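# Skirna folding set: collection rules

Read this before you record anything. Then read it again on Friday, when everyone has forgotten rule 3.

Skirna is a set of household folding demos recorded with a hand-held gripper in people's actual bedrooms. The current release has 136 episodes from 11 homes. It was 20 episodes longer before Coralie Treloar went through it with these rules in hand, and she was in a good mood that day.

## Before you record

1. Get the consent form signed by everyone who lives there, including the roommate who is "never home."
2. Put away mail, prescriptions and family photos. Leave the ordinary clutter alone. A policy trained on show homes will meet a real shelf one day and have a bad afternoon.
3. Wipe the lens. Yes, again.
4. Check both finger pads for lint. Knitwear sheds, and the pads collect it like a hobby.

## While you record

- Start with the fingers open and the garment in view between them.
- One garment per episode. If you fold a second one out of momentum, stop and start a new file.
- Move at the speed of a person who isn't being paid by the fold.
- Don't talk. The audio is stripped anyway, but people who narrate also wave the gripper around.
- Sun and shadow are allowed. Your own shadow may fall on the garment, provided the edges of the fold can still be made out.

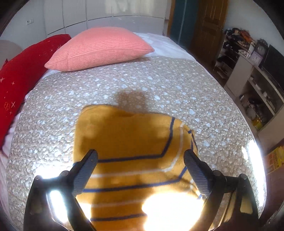 *Striped knit on a quilted bedspread. Operator shadow on the upper part, fold edges readable: keep, tag `shadow` and `glare`.*

The `glare` tag covers bright patches on the gripper body as well as on the cloth. Early reviewers at Edberg tagged only the cloth, and we had to redo their whole batch – a lovely October for all concerned.

## Review

Every episode is watched in full by someone who didn't record it. Reject it if:

- a face or a readable name appears at any point
- a bare hand touches the garment after the start
- the garment leaves the view for more than 5 seconds

"It was a really good fold otherwise" is not a field in the review form. It has been requested.

## Known gaps

Almost all the garments are tops. Fitted sheets are out of scope and will stay there until somebody on the team can fold one.

Labels follow the Brovo tag list, with `shadow` split from `low_light`. If you are merging with Mughal, map both back to `lighting` first – the import script won't warn you.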